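Home Forums Buying & Selling Rentals New Posts Log In

Listing says "price improved" but the price went up?

tbautista
Been watching a two-bedroom condo in the Prulstead building for a while. On 3rd January the listing came down. Next morning it was back with a new listing number, zero days on market, and the words "price improved" in the first line. I had the old page saved. The new price is higher. Same unit, same floor plan, same typo in the kitchen paragraph.

So who did it improve for? And is the agent allowed to reset the clock like that?

marijke_j
Improved for the seller, I guess. On the clock, it depends on your local MLS. Ours makes the home stay off the market for a set stretch before the counter goes back to zero. Yours may not. Ask any agent to pull the full history by address, because the public sites only show what the feed sends them.

P. Barredo
I sold for years and I think you're reading too much into it. Agents copy the old remarks over and forget to change them. Sloppy, sure. A new number can also just mean the listing agreement ran out and they signed another one.

tbautista
Ran out and got signed again overnight, at a higher price, with a line that makes it sound like a discount. That's a lot of accidents in one evening.

P. Barredo
You'd be surprised how many accidents fit in one evening in that business.

skusildale_renter
What about the square footage? Check that against the county record while you're at it. The place I looked at in Skusildale was listed at 970 square feet and the county had it smaller. The listing agent (Ó Conaill office) told me the difference was the balcony. You can't sleep on a balcony in January. He pointed me to the line at the bottom that says everything is deemed reliable but not guaranteed, as if that settled it. 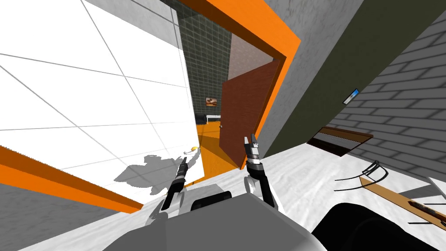 Imtiaz Barua wanted to know whether anyone had ever gotten a dollar back over a wrong square footage number, or whether that line at the bottom just makes the whole thing go away.

marijke_j
It doesn't make it go away everywhere. It mostly protects the site showing the data. The seller and the agent who typed the number in can be a different story, and that's a question for a lawyer in your state. But I've never met a buyer who got money out of it. Measure before you close.

P. Barredo
Agree on measuring. Disagree that the agents are hiding something every time. County records are wrong too — ours still had a garage on file that was torn down before I bought.

skusildale_renter
Fine, but funny how the listing's mistakes only ever run in one direction.

tbautista
Update. I asked for the history. It's been listed 3 times since July, through two brokerages, the second one being Promton. It went under contract once and fell through after 5 days. None of that shows on the public page. The agent's answer was that the earlier buyer "had a change of circumstances."

Tatsuya Arai
Five days sounds like an inspection or the condo documents. I'd ask for the association's meeting minutes before anything else. A special assessment will cost you more than the missing balcony. Our building has 48 units and when the roof came up, every one of us got a bill.

P. Barredo
Or the buyer got cold feet. It happens. Minutes are good advice either way.

tbautista
Asked for the minutes. Was told they're available "once there's an accepted offer." I'm not offering on a place to find out why the last person left.

marijke_j
You can write the offer with a document review period and walk if you don't like what you read. Check your deposit terms first and get the deadline in writing.

tbautista
Maybe. I'll wait and see if it gets improved again.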